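Hold Music

I got the job at Kurix because I could say "I understand how frustrating that must be" without rolling my eyes, and I'm not kidding, that was the interview. Francine Desjardins had me say it three times into a dead headset. Then she gave me a lanyard and a chair that sank.

Kurix was a phone company, sort of. We didn't own a single tower. We rented space on other people's towers and sold it under our own name to folks in the hills past Cedotwood, who mostly wanted to call their kids and check the weather. The plan was called Harno. I never found out why. There was one Harno plan and it had 600 minutes, and when you ran out of minutes you called me.

I worked two to ten. By February I knew people by their coughs. 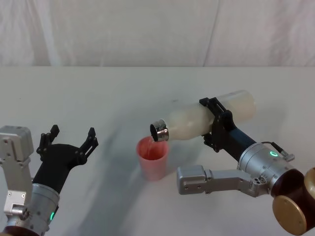

The woman on line 16

She called every night right after eight, and she never had a problem with her phone. That was the strange part. She'd call from a landline — a real one, you could hear the curl in the cord knocking against something — and ask me to check the balance on a Harno number ending in 1031.

"Still 600 minutes, ma'am," I'd say.

"None used?"

"None used."

"Well, keep it on," she'd say, and thank me, and hang up.

Her name was Océane Arsenault. The account was in her name and she paid it early, by check, which made her the only customer I had who did. I started looking forward to her, to tell you the truth. Eight o'clock was when the yelling calls dried up and the lonely ones started, and she was neither. She was just checking.

One night I asked her whose phone it was. You're not supposed to do that. There's a whole page in the binder.

"My brother's," she said. "He took it with him up to Sarıgül's place to fix the roof, and he doesn't like to be bothered."

"When was that?"

"Oh, before the snow."

I looked at the account while she was talking. The phone had been switched on the entire time. It touched our network every few hours, the way they all do, like somebody tapping a foot under a table. It just never made a call, and it never picked one up.

"Have you tried calling him?" I said.

She laughed at me! A big, warm laugh, the kind my aunt used to do with her hand on your arm. "Honey, if I call him he'll know I'm worried."
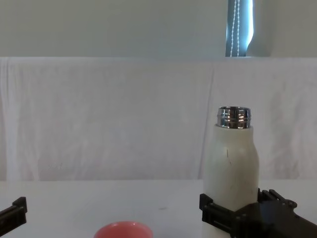
What Francine said

Francine said leave it alone. She said it while eating crackers over a keyboard, which took some of the weight out of it. Kurix was about to be bought, she told me, and the buyers were going to shut Harno down and move everybody onto something with an app. She had a list of inactive lines to cut off first. Guess what was on it.

"She pays for it," I said.

"It's zero usage. It's a dead line."

"It's on. It's on right now, look at it."

Francine looked at it. She chewed for a while. She'd been in phones since you paid extra to call the next county, and she used to tell us about the old switch room, how hot it got and how she could hear a busy night coming through the wall before any of the lights lit up. I think she missed it. I think she hated that all she got now was a spreadsheet.

"Call it, then," she said. "From your desk. Welfare check. I'll sign the thing."

So I called it. It was a quarter to eight, and I remember my palms were sweating on the mouse like I was asking somebody to a dance. It rang six times, then seven. I had my whole speech ready, name and company and this call may be recorded.

"Yeah," a man said.

I forgot every word of it. Behind him there was a hammer going, and a dog, and another man yelling something about shingles.

"Hi," I said. "Your sister's been asking about your minutes."

There was a long quiet. The hammer stopped.

"She could call," he said.

"She says if she calls you'll know she's worried."

"I know she's worried. I've been leaving it on so she could see it was on." He sounded put out, and kind of embarrassed. "How many have I got left?"

"Well, you had 600," I said. "You're using one now."

He said huh. Then he said he had to go, the light over the ladder was giving out, and he hung up on me without a goodbye, the way people do when they live a long way from anybody.

Eight o'clock came and I let two other calls go to the queue so I'd be free. The phone lit up. I heard the cord knocking.

"Number ending in 1031, please," said Océane Arsenault.

I pulled it up, even though I knew. The line was off Francine's list already. She'd done it while I was in the break room and hadn't said a thing about it.

"599, ma'am," I said.

I could hear her breathing, and a kettle somewhere starting to fuss. She didn't ask me who he'd talked to. She said, "Well, would you look at that," and then she put the phone down on the counter without hanging it up, and I sat there and listened to her fix her tea.
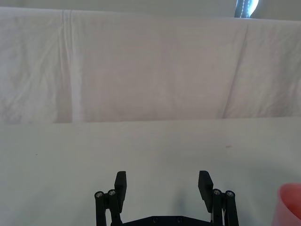

Black gripper, fingers open.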